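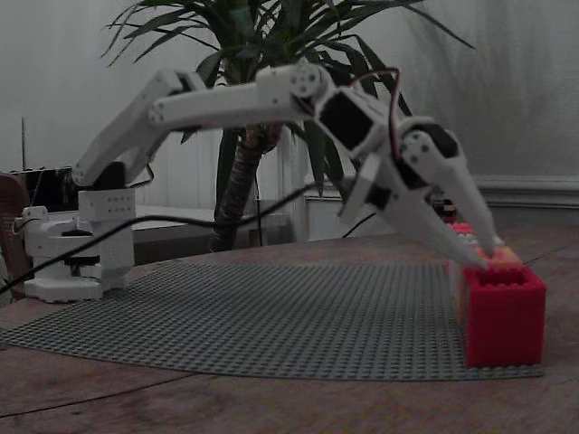
Brick table open again in the Grellent room

The brick table is back in use as of 10/12/18, and it will stay set up through May. It is in the Grellent room at the Nerley Hobby Center, in the same corner as last year. You do not need to sign up. Come in when the room is open, pick a bin, and start building.

The big gray baseplate is staying out this season. Last year it went back into the closet every night, and anything half built had to be lifted off or taken apart. Several members asked for a change. Projects can now stay on the plate for up to 5 days if you leave a card beside them with your locker number and the date you started. After that the bricks go back in the bins.

The theme for the first part of the season is towers. The basic one is a hollow square column, one color if you can manage it, open at the top. It looks simple and it teaches most of what you need to know about overlapping joints. If every seam sits directly over the seam below, the column will split down the corner as soon as somebody leans on the table. Turn each layer so that the bricks at the corners cross the ones underneath. Press each layer down all the way before you start the next one. A gap too thin to notice at the bottom becomes a lean by the time you are ten layers up.

Leave the top open while you are still building. You can get two fingers inside and push outward on the walls to check them, and you can add height without prying off a roof. If you do want a roof, use long plates and run them in two directions.

Red is the color we have most of. The count done over the summer came to 1345 bricks in all colors, and 179 of those are the red ones in the standard size. The Vörös bin has its own shelf now, second from the bottom, with a label on the front. It was named by a member who grew up speaking Hungarian, and the name has stuck. Please do not mix other shades into it. We have a quantity of older bricks in a faded pinkish orange that look close enough to red under the lamps and very different by the window. Those have a separate tub. They are fine to build with and they grip as well as the others, but people doing a single-color tower will want to know which is which before they get to the last row.

A few notes on the table itself. It is wood and it marks easily, so please keep drinks on the side shelf. Don't slide the baseplate. Lift it with one person at each end, or leave it where it is. If you are building near the right-hand edge of the plate, keep at least two rows of studs clear between your walls and the edge. Sleeves and bags catch on anything that sticks out past it.

The potted plant behind the table has grown a good deal since spring, and the long leaves now hang over the back of the building area. We have talked about moving it. For now it stays — the other side of the room does not get enough light for it. Water it at the trunk and keep the can away from the bins. If dead leaves drop on the plate, pick them off before pressing bricks down, as the bits get into the studs and are hard to dig out.

Washing day for the bricks will be in May, before everything is packed away. We use lukewarm water, a little dish soap, and mesh bags, and the bricks dry overnight on towels. Last time we ran out of towels, so bring an old one if you can spare it.

We can also use more bricks. Nurnurell, the secondhand store on the corner, has agreed to set aside any loose lots that come in and let us have them at $5 a bag. We have put $100 toward this for the season. Donations from home are welcome too, in any color, as long as they are the standard size. The large toddler bricks do not fit our plates and we have no place to store them. Leave donations in the box under the coat hooks.

Tower photos can be pinned to the board by the door. Write your locker number on the back if you want them returned.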